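From: Štefánia Lukáč
To: Grovine site staff list
Subject: Re: Automated restocking of staff refrigerators

Colleagues,

Following the message quoted at the end, I can confirm that the trial will continue at Dranport until the end of February. Restocking and clearing of the refrigerators passes to the automated service. The 17 members of the catering team keep their present contracts and hours, and the time released will go to the serving counter. 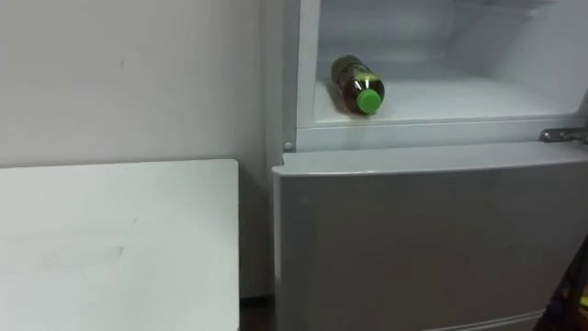

Upper compartment, door open, with one bottle on its side.

Staff are asked to keep private items out of the upper compartments during the trial. Bottles should be closed before they are put away. Catering staff will continue to carry out the evening temperature check by hand and to sign the sheet.

Training on the stop procedure takes place in the Michalík room at 14.00. Attendance is paid as working time.

Štefánia Lukáč
Staff Services

Benedito Amaral wrote:
> The notice says that 62 refrigerators are to be
> included. Could Staff Services confirm whether
> catering posts are affected, and who answers for
> the evening check once the rounds are automated?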